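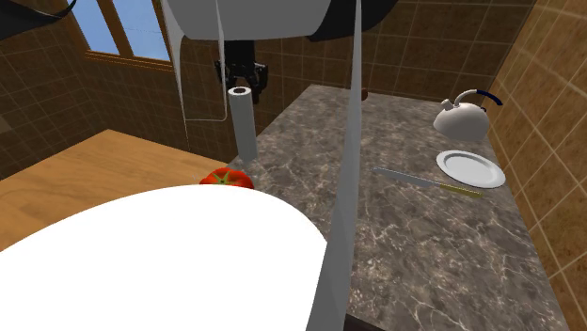 Figure 4-1. Kitchen corner with marble countertop and wooden table.

Section 4: Setting Up and Filling the Claritz Supplement Dispenser

This section covers placement, first filling, and daily scheduling of the Claritz dispenser for household use. Complete Section 3 (Unpacking and First Cleaning) before you begin. The instructions apply to the standard model and to the model supplied with the Dullura starter pack. Where the two differ, the difference is noted in the step.

CAUTION: The Claritz dispenser is intended for dietary supplements in solid form. It is not intended for prescription medicines, for liquids, or for any product whose label requires it to remain in its original container. Keep the dispenser and all supplement containers out of reach of children.

4.1 Before You Begin

Write down every supplement that each member of the household takes, together with the amount and the time of day. Include multivitamins, minerals, herbal products, and fiber tablets. A blank form for this purpose is printed inside the back cover.

Show the completed list to a physician or pharmacist before filling the dispenser for the first time. Many people take two or more products that contain the same vitamin or mineral, and the combined amount is easy to overlook when the bottles are read one at a time. Certain supplements also affect the way medicines are absorbed. Persons who are pregnant or nursing, who take blood thinners, or who have kidney disease should not start or change a supplement without medical advice.

Have the following ready:

The dispenser base, the carousel, and the locking lid
The power adapter supplied with the unit
The original bottles, with labels attached
A clean, dry, lint-free cloth
The completed supplement list

4.2 Choosing a Location

1. Select a level surface that is dry and easy to wipe clean. The base must rest on all of its feet.

2. Place the unit at least 19 inches from a stove, toaster, kettle, or dishwasher vent. Steam and heat shorten the useful life of most supplements and may cause gelatin capsules to soften and stick together.

3. Keep the unit out of direct sunlight. If the sun reaches the chosen surface for only part of the day, choose another one.

4. Route the power cord behind the unit. Do not run the cord across a sink or a cooking surface.

5. Leave the front of the unit clear so that the cup can be removed without tilting.

NOTE: A bathroom is not a suitable location, even when the room has a window or a fan.

4.3 Installing the Carousel

1. Wash and dry your hands.

2. Check that the power adapter is disconnected.

3. Hold the carousel by its center grip, with the printed side facing up. Lower it onto the spindle until it stops.

4. Turn the carousel slowly clockwise. A click indicates that it is seated. If there is no click, lift the carousel out, check the underside for packing film, and repeat.

5. Close the lid and turn the lock to the horizontal position.

6. Connect the power adapter. The carousel will rotate once and return to the start mark. Do not open the lid during this rotation.

If the carousel stops before reaching the start mark, disconnect the adapter, wait one minute, and connect it again. If it stops a second time, see Section 8.

4.4 Filling the Carousel

The carousel holds up to 98 tablets of standard size. Larger tablets and softgels take more room, and the number will be lower. A compartment is full when the contents are level with the molded line. Pressing tablets down to fit may crack them or jam the outlet.

1. Turn the lock to the vertical position and open the lid.

2. Place one bottle on the work surface. Put all other bottles aside, closed.

3. Read the label. Confirm the product name, the strength, and the expiration date against your list.

4. Pour a small quantity of tablets onto the clean cloth. Discard any that are broken, discolored, or stuck together.

5. Place the tablets in the first compartment.

6. Write the product name and strength on a compartment tag and slide the tag into the slot. For example, if the label states that each tablet provides 300 mg of magnesium, write "Magnesium 300 mg."

7. Close the bottle and return it to storage before opening the next one.

8. Repeat steps 2 through 7 for each product.

9. Close and lock the lid.

CAUTION: Never place two different products in the same compartment. Tablets of similar size and color cannot be reliably told apart once mixed. If products are mixed by accident, discard the contents of that compartment and clean it as described in Section 6.

NOTE: Keep the original bottles until the compartment is empty. The lot number and expiration date will be needed if a manufacturer issues a recall.

Products that should not be placed in the carousel:

Probiotics labeled for refrigeration
Effervescent and chewable tablets
Gummies, lozenges, and powders
Opened or split capsules
Fish oil softgels, if the room is regularly warmer than the storage temperature on the label

Users of the Dullura starter pack: The tablets are supplied in sealed strips. Remove only one week's supply from the strips at each filling. The remaining strips should stay in the carton with the desiccant packet. The desiccant packet is not edible and must not be placed in the carousel.

4.5 Setting the Schedule

The schedule may be entered on the control panel or through the Frota app. Both methods give the same result. If entries are made in both places, the most recent entry is kept.

To enter the schedule on the control panel:

1. Press and hold SET until the clock display flashes.

2. Use the arrow keys to set the current time. Press SET to confirm. Check that the AM or PM indicator is correct.

3. Select a compartment with the arrow keys. Press SET.

4. Enter the time at which the product is to be dispensed. Press SET.

5. Enter the number of tablets. Press SET.

6. Repeat steps 3 through 5 for each compartment in use.

7. Press DONE. The panel will show each entry in turn. Compare these entries with your written list.

To enter the schedule through the app, open Frota, select Add Dispenser, and type the code printed on the underside of the base. Follow the directions on the screen. The dispenser and the phone must be connected to the same wireless network during setup, but the schedule is stored in the dispenser and will continue to run if the network is interrupted.

A power failure erases the clock setting. The schedule is retained, but no product will be dispensed until the clock has been set again.

4.6 Selecting Suitable Times

The label on each product takes priority over the general guidance in this part, and the advice of your physician or pharmacist takes priority over both.

Fat-soluble vitamins (A, D, E, and K) are usually taken with a meal that contains some fat. Iron is often better absorbed on an empty stomach, although many people find that a small amount of food reduces discomfort. Calcium and iron should be scheduled at separate times, as calcium can reduce the amount of iron absorbed. Calcium carbonate is generally taken with food - calcium citrate may be taken with or without it.

Fiber tablets require plenty of water. Unless the label states otherwise, take each serving with at least 8 ounces, and schedule it apart from any medicine. Persons who have difficulty swallowing should not take fiber in tablet form.

Where a label says "with breakfast," set the time for the hour at which breakfast is usually eaten. A household that eats at 7:30 a.m. should not leave the factory setting of 6:00 a.m. in place.

4.7 Checking the First Dispensing

1. Be present when the first scheduled product is dispensed.

2. When the tone sounds, wait for the carousel to stop, and then remove the cup.

3. Compare the contents of the cup with your list. Check both the product and the number of tablets.

4. Replace the cup. The tone will stop.

If the number of tablets is wrong, do not take them until the correct number has been confirmed by hand. Extra tablets may be returned to the compartment only if they have not been handled with wet hands. Oval tablets sometimes leave the outlet in pairs. The narrow outlet ring, supplied in the accessory bag, corrects this in most cases.

If a scheduled time is missed, do not take a double amount at the next one. The dispenser will hold the missed serving in the cup and display SKIPPED. Remove the tablets and press DONE to clear the message.

4.8 Use by More Than One Person

The dispenser may be shared by two persons. Assign a separate cup to each and schedule their times at least fifteen minutes apart. The colored cup bands are provided for this purpose. A third person should use a separate dispenser.

When one person fills the dispenser on behalf of another, both should keep a copy of the supplement list. The list should be updated whenever a product, strength, or brand changes. Two brands of the same vitamin may differ in strength while looking alike.

4.9 Record of Setup

Skovstead recommends that the person who completes the setup sign and retain the record below. A new record should be started each January, and at any time the schedule is changed.

Person completing setup:
Products loaded, with strength and expiration date:
Times entered:
List reviewed by physician or pharmacist (yes/no):
First dispensing checked (yes/no):
Location of original bottles:

Section 4 prepared by Rogério Falcão, Product Documentation, Skovstead.

Continue to Section 5: Refilling and Travel Mode.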